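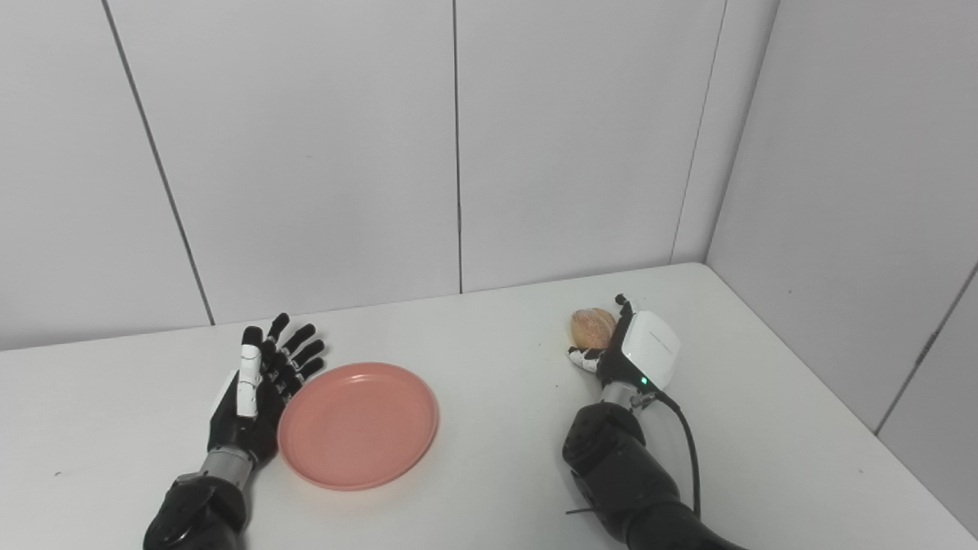
Bread roll and pink plate.

A Tuesday at the Sallthorpe bakery open day

I don't trust open days. A business opens its doors for six hours, mops everything twice, and we're meant to go home believing that's how it looks in February. Still, Áine Dolan had a spare ticket and a car, and I've been buying Sallthorpe bread long enough to be curious about the word "artisan" on the bag.

We got there at 9:30 and the car park was already full. Parking was in the paddock across the road, fifty cents for the gate if you had it, and most people pretended they didn't.

The tour starts in the flour store. Our guide was Edgardo Bautista, who has worked the night shift there and was easily the best part of the day. He'd been given a script and he mostly ignored it. The script said the flour was "locally sourced". I asked how local. He said it depended on the year, and the woman with the lanyard behind him looked at her shoes. The bags I could see were stamped Drondato, a mill I've never heard of, and the sign beside them said only "a trusted partner".

Next came the mixing room, behind glass. It's loud even through the glass. The big mixer is an Ishida, green, and each batch comes out at 1091 kilos according to the display board. I'd like to know who rounds their recipe to 1091. Edgardo said it used to be 1000 and the dough got wetter. Fair enough, I suppose, but a wetter dough is also a cheaper dough, and the price on the shelf didn't go down.

The "slow ferment" claim is where I really dug in. The brochure says long and slow. The board on the proving room door said 50 minutes. When I pointed at it I was told that was the final proof and didn't include the earlier stages. How long were the earlier stages? That varied by product. I wrote "varied by product" in my notebook and underlined it.

The tasting

Lunch was supposed to be included. What was included was a bun. The sugared ones are golden brown with a good gritty top, and I'll admit mine was nice, soft in the middle and not too sweet. Áine had two. The plain rolls were small and I thought under-salted, although a man near us in a Zasik cap told everyone in the queue that they were the best he'd had in Canada. He may not get out much. There was butter in foil packets, rock hard, and margarine for anyone who gave up. 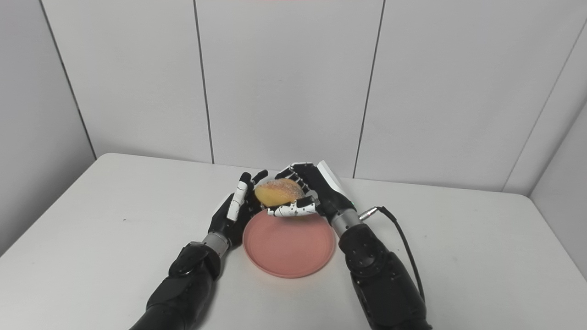 Would I go again?

For Edgardo, yes. For the rest, probably not. The shop at the end charges the same as the supermarket, and the "seconds" bin had nothing wrong with it that I could find apart from being yesterday's. The kids' dough table looked fun and had a line out the door.

If you do go, go early, skip the video (it's an ad), and ask about the proving times. I'd be glad to hear if anyone gets a straighter answer than I did.

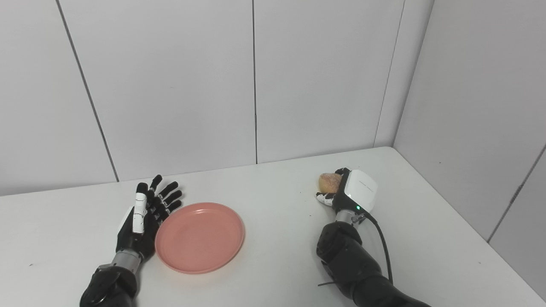

Page last changed: August

Added since: a reader asked about wheelchair access. The flour store and shop are level. The viewing gallery over the ovens is stairs only, and the website doesn't mention it. The next open day hasn't been announced yet.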